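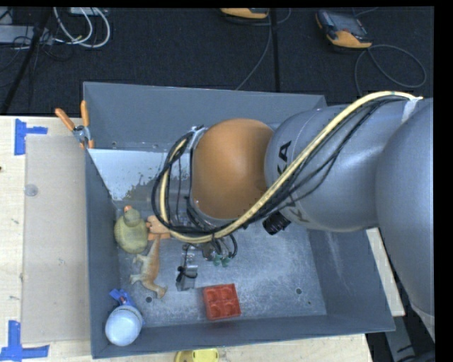 Robotique de manipulation – notes de cours, séance 6
Apprentissage de la saisie en bac à partir d'essais
Notes rédigées par Madalena Leitão, d'après le cours de Salvador Guerreiro
Version du 17 juin 2023

1. Position du problème

On considère un bac qui contient des objets rigides de formes diverses, posés sans ordre. On cherche une politique qui, à partir d'une image du bac, choisit une pose de la pince telle que la fermeture des doigts produise une saisie stable. On ne dispose pas des modèles géométriques des objets. C'est la différence principale avec la séance de mai, où la pose de chaque objet était estimée avant de planifier.

Nous notons s l'image observée, a la pose candidate et r la récompense. La récompense est binaire : r = 1 si un objet est encore tenu après la remontée du bras, r = 0 dans les autres cas.

2. La méthode Selia

Selia apprend une fonction Q(s, a) qui estime la probabilité de succès de la pose a. L'apprentissage est supervisé, avec une perte d'entropie croisée. Un essai se termine après une seule fermeture de la pince, donc il n'y a pas de terme futur à propager et l'on évite les difficultés de stabilité vues à la séance précédente.

Pour choisir l'action, on tire 50 poses candidates dans le volume du bac, on garde les 6 meilleures selon Q, on ajuste une gaussienne sur celles-ci et on recommence le tirage une fois. La meilleure pose du second tirage est exécutée.

3. Collecte des données

Le jeu d'apprentissage utilisé dans ce cours, nommé Brevalero, compte 2426 essais. Les premiers ont été faits avec une politique aléatoire, les suivants avec la version courante de Q, à laquelle on ajoute un bruit sur la position. Sans ce bruit, le robot revient presque toujours aux mêmes objets faciles et les autres restent mal représentés.

Deux précautions sont à retenir pour le TP :
– les poses trop proches des parois sont rejetées avant l'évaluation de Q, car le poignet est plus large que la pince ;
– la position du bac est vérifiée au début de chaque série. Un déplacement de quelques millimètres suffit à fausser la transformation entre la caméra et la base du bras.

4. Résultats et discussion

Sur des objets absents de l'apprentissage, le taux d'échec est d'environ 19 %. Les échecs viennent surtout de deux situations : l'objet appuyé contre une paroi, pour lequel un doigt ne trouve pas de place, et l'objet à surface arrondie, qui glisse pendant la fermeture. Les reflets du métal ont aussi un effet sur l'estimation, mais nous n'avons pas pu le séparer des autres causes.

Il faut remarquer que Q est mal calibrée pour les valeurs hautes. Une pose notée 0,9 réussit moins souvent que prévu – le tirage sélectionne justement les poses dont la valeur est surestimée.

5. À préparer

Montrer que, si les erreurs d'estimation sont indépendantes, de même loi continue et centrée, la surestimation moyenne du maximum croît avec le nombre de candidats. On pourra supposer que toutes les poses ont la même probabilité réelle de succès. Proposer ensuite une correction qui n'exige pas de nouveaux essais sur le robot.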